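Packing and sorting help wanted — Skisura, unit 2, back of the Dreltell building

Need people. Starting July, sooner if you can manage it. Mornings mostly, 7.30 till 1, a few afternoons when the vans are late.

What it is: bench work. Sorting bottles and small bits into trays and bins, checking lids, wiping down, labelling, boxing up for the Vodell orders. Not heavy, but you are on your feet and it is the same job for a good while at a time. If that drives you mad then probably not for you, no hard feelings.

You'd be standing at a white table. Things come in mixed and go out sorted, thats the whole job really. Trays get wiped at the end of every batch, not the end of the day. Please do read that bit again, we have had trouble with it.
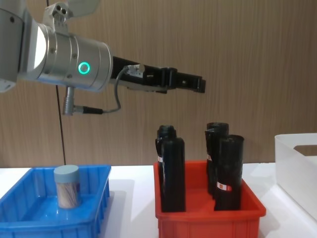

Pay is weekly, into your bank. Breaks are paid. Kettle, fridge and microwave upstairs, bring your own mug as the last lot have walked. Lockers yes, padlocks no.

We want:
— someone who turns up on time
— ok with reading a pick list (short ones, plain English)
— tidy, and stays tidy at quarter to one when everyone wants to go home
— steady hands helpful, small caps are fiddly
— flat closed shoes, no sandals, no exceptions even in July

No experience needed. Shobha Hegde does the first morning with you and will show you the order of things, after that you work alongside Kauko or whoever is on. Most people have got the hang of it by the end of the first week. If you have done kitchen prep, stock room, chemist's counter, anything like that, say so, it does help.

Left-handed people welcome, we can set your place up the other way round, just tell us before you come so it isn't done in a rush.

Hours are a bit up and down. When the Bai order lands it is all hands, last time that was 224 boxes in one go and we stayed till four. You will be asked, not told. Quiet weeks you may get only three mornings. Better you know now.

Getting here: bus 97 stops at the end of the lane, then walk past the tyre place. Side door, not the front — the front is Dreltell's reception and they can't let you in. Buzz 401 and wait, it takes a minute for somebody to get down the stairs. Bikes can go under the steps.

To apply: a few lines is fine, no CV neccessary. Say which mornings you can do, when you could start and a number we can ring. Hand it in at the side door marked for Senthil Murthy, or come by between 10 and 12 and ask for him. If he's out leave it with Ravindran Varghese.

Bring proof you can work in the UK when you come for the trial morning. Trial is paid. We ring everyone back, might take a few days as we are short handed, hence the ad.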